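桌布

桌布是铺设于桌面之上的织物或片状覆盖物，用于保护桌面、吸附或阻隔汤水，并兼有装饰作用。按用途可分为日常餐用、宴会用、礼仪用及户外用数类；按形状可分为方形、长方形、圆形和椭圆形。与之相关的织物还有桌旗、餐垫、台裙和衬布。

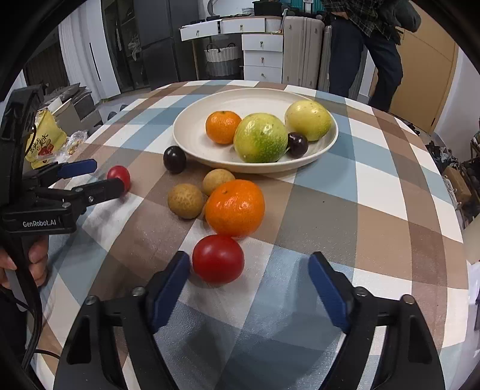
名称

汉语中“桌布”与“台布”通常互用。餐饮及旅馆行业多称“台布”，家庭用语多称“桌布”。旧时另有“桌围”“桌帷”等名称，指围系于桌案前方或四周的织物，多见于婚庆、祭祀和戏曲舞台，其功能以装饰和标示礼仪为主，与覆盖桌面的桌布有所区别。计算机用语中的“桌布”则指屏幕背景图案，在部分地区通行，与本条目所述无关。

历史

欧洲使用餐桌织物的记载可追溯至古罗马时期。中世纪的贵族宴席上，白色亚麻布是常见的陈设，宾客有时以布边擦手，后来逐渐由单独的餐巾承担这一用途。近代以前，细密的提花亚麻布价格较高，常列入嫁妆和遗产清单，由家庭长期保存。

十九世纪，提花织机的推广和棉纺织业的发展使桌布的生产成本下降，印花和色织品种随之增多。二十世纪中叶以后，聚氯乙烯涂层布、涤纶及混纺织物进入家庭，擦拭即可清洁的桌布逐渐普及。

材质

亚麻桌布吸湿性好，质地挺括，但容易起皱，熨烫时须保持一定湿度。棉质桌布柔软，便于水洗，初次洗涤可能缩水。涤纶及混纺桌布不易变形，干燥较快，旅馆和宴会场所采用较多。涂层桌布以织物或无纺布为底，表面覆有树脂层，可阻隔液体，但不宜高温熨烫，长期折叠容易留下折痕。

一次性桌布以纸或塑料薄膜制成，用于集体聚餐和户外活动，其废弃后的处理方式因材料而异。

图案

素色桌布多用于正式场合，其中以白色最为常见。提花桌布依靠组织变化显出纹样，在侧光下较为明显。格纹桌布一般以色织或印花方式制成，前者的经纬纱在织造前已经染色，正反两面图案相近；后者先织后印，背面颜色通常较浅。格纹的格幅大小、色数和排列方式并无统一标准，家用品种中蓝白、红白及褐色系较为多见。
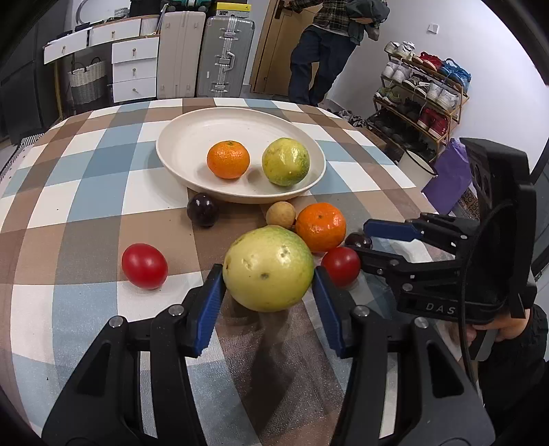

裁制格纹桌布时，一般要求布边与格线平行，拼接处须对格。圆形桌布因边缘为弧线，格纹在边缘处无法保持完整，常以滚边或窄卷边收口。

尺寸与铺设

桌布的尺寸由桌面尺寸和垂边长度决定。垂边指桌布自桌沿下垂的部分，家庭用餐时一般较短，以不妨碍就座为宜；正式宴会则可垂至接近地面。圆桌所用桌布的直径，为桌面直径加上垂边长度的两倍。例如，桌面直径为80厘米、垂边为10厘米时，桌布直径应为100厘米，收口所需的缝份另计。

正式铺设时，通常先在桌面上放置衬布，以减少餐具碰撞的声响并防止桌布滑动，再将桌布的中心对准桌面中心展开，使各侧垂边长度一致。户外使用时，可在四角加夹子或坠饰。

洗涤与保存

食物污渍宜尽早处理。油渍可先以洗涤剂局部浸润，果汁、茶和红酒留下的色渍应先用冷水冲洗，再按织物标签所示方法洗涤。蜡渍待凝固后刮除，余下部分可隔吸水纸低温熨烫。桌布收纳前应完全干燥。亚麻和棉质桌布若长期不用，宜卷于纸筒上存放，或定期更换折叠位置，以免纤维沿折线断裂。

参见

餐巾
桌旗
餐垫
提花织物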